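My mother bought her kitchen table in 1964 from a furniture shop in Durgate, and it has had soup, ink, candle wax and at least one birthday cake dropped on it since then. It still looks lovely, and people always ask me what I put on it. The answer is less than you'd think! So here is everything I know about keeping a wooden table happy, and you can take what's useful and leave the rest.

## Everyday wiping

Use a soft cotton cloth, wrung out so hard that it barely feels damp, and go along the grain. Then go over it again with a dry one. I keep two cloths on the hook by the sink, a blue one for damp and a striped one for dry, and woe betide anyone who mixes them up.

A drop of ordinary dish soap in a bowl of warm water is plenty for greasy spots. I gave up on spray polishes years ago. They look marvelous for an afternoon and then everything sticks to them - crumbs, cat hair, the newspaper.

## White rings

A cloudy white ring is usually moisture caught in the finish, and very often it can be coaxed out. Try these in order, starting with the gentlest:

1. Leave it alone overnight. Some rings are gone by breakfast.
2. Lay a clean, dry dish towel over the mark and press with a warm iron, no steam, for a few seconds at a time. Lift it and look, every time.
3. Rub in a little plain mayonnaise (yes, really), leave it for an hour, and wipe it off with the soft cloth.

Black rings are another matter. Those have gone down into the wood itself, and you'll probably be sanding. My sideboard has had one for 17 years and I put the fruit bowl on it.

## Fruit, vegetables and the table

I'm a great one for tipping the shopping straight out onto the table, and I won't tell you to stop. Just dry things first. Cucumbers, lettuces and anything else you've rinsed will leave a damp patch underneath if they sit there while you answer the phone, and a damp patch is how most of my rings began. A basket helps, though put a folded napkin under it if the bottom is at all rough, or you'll get little scratches every time somebody slides it across to reach the tomatoes.

Round tables get it worst in the middle, I find, where the heavy things live. Give yours a quarter turn every couple of months so the sun and the elbows are shared out fairly.

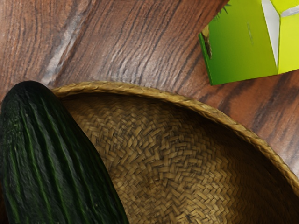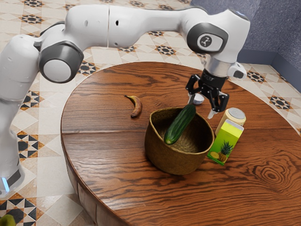
*A cucumber on the strong, wavy grain of the tabletop (first picture), and the round table (second picture).*

## Feeding the wood

If your table has an oiled finish, it will want feeding now and then. You'll know it's thirsty when a drop of water soaks in and leaves a dark spot instead of sitting up in a bead. Mine gets done in June, with the windows open, and again before the holidays if I remember.

I use Femesari table oil, which comes in a squat tin, and one tin does me 12 coats. Put on much less than you think you need, rub it in along the grain, wait twenty minutes, and wipe off every bit that hasn't soaked in. Leave it for 6 hours before you set anything down.

One serious warning: oily rags can heat up and catch fire all by themselves if you leave them in a heap. Spread them flat outdoors to dry, away from anything that burns, before they go in the trash.

Waxed and varnished tables don't want oil at all. A thin coat of Brelby paste wax suits a waxed one nicely, buffed with an old wool sock. Varnish only needs the two cloths.

## Crumbs in the joints

If your table has leaves, the gap between them fills up with toast. A wooden skewer with a scrap of cloth wrapped around the tip gets most of it, and a dry pastry brush gets the rest. Do it before you wipe, or you'll make paste.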